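Grellelum旅宿改善项目 进展报告(第三期)

致:Fokedel基金会项目办公室
提交人:Nisha Bhatia
日期:2020年4月20日

一、本期概要

本报告说明Grellelum旅宿改善项目从上一期报告以后到现在的工作情况。项目的目的没有改变:帮助Dundport码头区的小型旅馆提高住宿质量,让短期停留的客人愿意多住一晚,也让旅馆主人的收入比较稳定。中文不是我的母语,如果有的句子不够清楚,请随时写信问我,我会重新解释。

本期一共有四家旅馆参加。其中三家已经完成客房部分的改造,第四家是Tsang旅馆,因为楼梯和走廊的工程比原来想的复杂,目前只完成了一楼和二楼。受疫情影响,四家旅馆从三月下旬起都暂停接待旅行的客人。我们没有停止项目,但是改变了工作的顺序,把需要空房才能做的事情提前做了,把需要客人参加的事情推后。

本期使用的金额没有超过贵会批准的额度。有一笔费用需要改变用途,我在第六部分说明,请贵会审批。

二、客房改造

客房的改造主要包括床垫、窗户隔音、照明和浴室热水四个方面。选择这四个方面的根据是去年收集的客人意见。客人抱怨最多的是晚上的噪音。Dundport的旅馆大部分靠近火车站和渡轮码头,早班渡轮开得很早,行李箱在石头路上拖过去的声音,三楼也听得很清楚。

已经完成的三家旅馆里,临街的房间全部换了双层玻璃。安装以后,我在每一家都住了一个晚上,而且特意选了临街的房间。第一家的效果很好,关上窗以后只能听见很低的声音。第二家的窗框和墙之间还有缝隙,风大的时候会响,我已经要求施工方回来补胶,他们在一个星期以后来补了。第三家没有发现问题,但是窗户的把手比较紧,年纪大的客人可能打不开,所以我们在房间的说明卡上加了一张开窗的简图。

床垫方面,我们原来计划全部购买同一种硬度。旅馆主人们不同意,他们觉得本地客人喜欢硬一点的,外国客人喜欢软一点的。讨论以后,我们决定每家旅馆准备两种,客人订房的时候可以选择。这样做使登记的工作多了一步,前台人员一开始常常忘记问。现在订房表格上已经加了这一栏。

照明方面的工作比较简单。每张床旁边都有一盏可以单独开关的阅读灯,并且有一个插座。以前有的房间只有门口一个插座,客人充电的时候手机要放在地上。这个问题虽然小,但是在意见簿里出现过很多次。

浴室热水仍然是最困难的部分。三家旅馆的锅炉都比较旧,早上很多客人同时洗澡的时候,顶层的水会变凉。我们给其中两家加装了储水罐,测试的时候让所有楼层同时开水,顶层的温度可以保持。第三家的地下室太窄,储水罐放不进去,需要另外的办法。供应商建议在顶层安装小型电热水器,但是房子的电线也要更换,费用比较高。我还没有作决定。

三、前台和入住流程

上一期报告里我提到,晚到的客人常常找不到旅馆的入口。本期我们为每家旅馆重新写了一份到达说明,内容包括从火车站步行的路线、夜间门铃的位置,还有前台没有人的时候应该打哪个电话。说明有四种语言。翻译完成以后,我请不同国家的朋友按照说明实际走了一遍。英文版有一个地方把左转写成了右转,已经改正。

步行的时间我们也重新量过。以前旅馆网页上写的是很快就能到,客人拖着行李走的时候觉得受骗。现在网页上写的是带着行李的时间,旁边注明有一段上坡。有一位旅馆主人担心这样写会让客人选择别的地方。我的意见是,客人到了以后生气,对旅馆的影响更大。他最后同意试一个季度。

退房时间从上午十点改成十一点,是本期引起讨论最多的一件事。打扫房间的员工担心时间不够,下午三点以前不能把房间准备好。我们一起坐下来重新排了班,把走廊和楼梯的打扫移到上午早些时候,客房集中在十一点以后。二月份试行的时候,大多数日子能够按时完成,只有周末比较紧张。 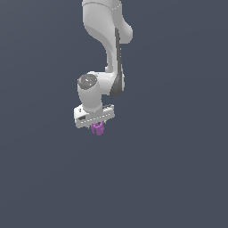
Tsang旅馆的来信里写道,延长退房时间他们愿意继续做,可是希望在旺季保留自己决定的权利,因为夏天渡轮班次多,下一批客人中午就在大厅里等,如果房间没有准备好,大厅里连放行李的地方都没有。信里还说,他们更想要的是一间可以上锁的行李房,哪怕很小,客人把箱子放下就可以出去吃饭,不会站在前台旁边看表。

我认为这个意见有道理。行李房没有写在原来的计划里,但是对客人和员工都有实际的帮助。Tsang旅馆一楼后面有一间旧的储藏室,有独立的门,墙面干燥,只需要架子和一把好的锁。我已经请施工方报价。其他三家旅馆的情况不一样,有一家完全没有多余的房间,所以我不建议把行李房变成统一的要求。

四、员工培训

培训原计划分四次进行,目前完成了三次。第一次是关于接待和处理投诉,第二次是关于客房清洁的标准,第三次是关于订房系统的使用。第四次是关于早餐和食品卫生,因为不能聚集,暂时没有进行。

第一次培训的气氛比较沉默。参加的人大部分已经工作很多年,他们觉得外面的人来教他们怎样对客人说话有一点奇怪。后来培训老师改变了方法,让大家讲自己遇到过的最难处理的客人,然后一起讨论可以怎么做。从那时候开始,大家说话多了,结束的时间也比计划晚了很多。

清洁标准的培训在三月以后变得特别重要。我们根据当地卫生部门发布的要求,重新写了清洁步骤,加上了门把手、遥控器、电灯开关和电梯按钮的消毒。以前的步骤表是一张很长的纸,字很小,员工不容易看。新的表按照房间的区域分开,塑封以后挂在清洁车上。

订房系统的培训效果不太平均。年轻的员工很快就会用,有的年长员工还是习惯先写在纸本上,晚上再输入电脑。这样容易发生同一间房订给两位客人的情况,冬天发生过一次。当时旅馆把后到的客人安排到了附近另一家参加项目的旅馆,客人接受了,也没有要求赔偿。我不想强迫大家马上放弃纸本,所以现在的规定是,写在纸上以后必须立刻输入,不能等到晚上。

五、疫情期间的调整

三月下旬以后,四家旅馆都没有旅行的客人。有一家旅馆把房间提供给不能回家的渡轮船员居住,价格比平时低。旅馆主人告诉我,收入只能够付水电费,但是至少员工还有一部分工作。船员住的时间比较长,他们也使用了新的床垫和阅读灯,给我们留下了一些有用的意见。比如说,他们觉得房间里需要一个可以晾衣服的地方。短期客人很少提到这一点。

对于已经付了订金的客人,四家旅馆商量以后采用同样的做法:客人可以改期,也可以全部退回。一开始有两家希望只接受改期,因为现金很紧张。我理解他们的困难,但是如果同一个项目里的旅馆做法不一样,客人会很不满意。最后大家同意统一。退款的工作已经完成大部分,剩下的是几位银行资料不完整的客人,我们正在写信联系。

空房的时间用来做了下面这些工作:重新粉刷了三家旅馆的走廊,修理了一家旅馆漏水的天窗,给所有房间重新拍照并且更新网页。旧的照片有的是很多年以前拍的,墙的颜色和家具都已经不一样。客人看到的房间和照片不同,也是以前投诉的一个原因。

六、经费使用

本期的主要支出是双层玻璃、床垫和储水罐,都有发票,附在报告后面。施工方补胶的工作没有另外收费。翻译费用比预算低,因为有一种语言是由旅馆主人的女儿完成的,她只收了很少的报酬。

需要贵会审批的是下面一项。第四次培训原来有2,000欧元的预算,包括场地、老师和午餐。如果改成网上进行,场地和午餐就不需要了。我请求把节省下来的部分用在Tsang旅馆的行李房和各家旅馆的消毒用品上。老师的费用不变。具体金额要等施工方的报价到了以后才能确定,我会用单独的一页补充给贵会。

另外,每家旅馆每个月交给项目的100欧元共同费用,从四月开始暂停收取。这笔钱原来用于共同的网页和广告。广告现在没有必要做,网页的费用已经付到年底,所以暂停收取不会影响工作。恢复的时间,我建议等旅馆重新接待客人以后再讨论。

七、存在的问题

第一个问题是Tsang旅馆的工程进度。楼梯的木头在拆开以后发现有腐烂的部分,必须更换。木工因为出行限制不能按时来,材料也晚到。三楼的房间目前不能使用。如果限制不再延长,我希望夏天结束以前可以完成。

第二个问题是第三家旅馆的热水,上面已经说明。如果采用电热水器的办法,可能需要减少其他方面的支出。我正在请另外一位工程师看现场的图纸,希望有第二种意见。

第三个问题是客人意见的收集。项目开始的时候,我们答应在每一期报告里提供改造以前和以后的比较。由于没有足够的客人,本期不能提供可靠的比较。一月和二月收到的意见表数量太少,而且多数来自商务客人,不能代表夏天的情况。我觉得现在给出结论不合适,请贵会谅解。

还有一件小事也记录在这里。两家旅馆的主人不太愿意互相介绍客人,他们以前是竞争的关系,关于一块路牌的位置有过争论。现在他们会参加同一个会议,也会回复对方的邮件。路牌的问题还没有解决,市政方面说要等道路重新铺好以后再看。

八、下一步计划

在旅馆重新开放以前,我们会完成网上的食品卫生培训,准备好Tsang旅馆的行李房,并且决定第三家旅馆的热水方案。早餐的方式也要改变,自助餐暂时不做,改成由员工送到桌上,或者装在纸袋里让早走的客人带走。坐早班渡轮的客人以前就常常错过早餐,所以纸袋的办法以后也可能保留。

重新开放以后的第一个月,我会再次到每家旅馆各住一晚,检查隔音、热水和入住的流程。意见表会放在房间里,同时也用邮件发给客人。

下一期报告计划在九月提交。如果Tsang旅馆的工程提前完成,我会先寄一份简短的说明和新房间的价目表。

附件:发票复印件、新的清洁步骤表、到达说明(四种语言)、Tsang旅馆来信。

Nisha Bhatia
Grellelum旅宿改善项目,Dundport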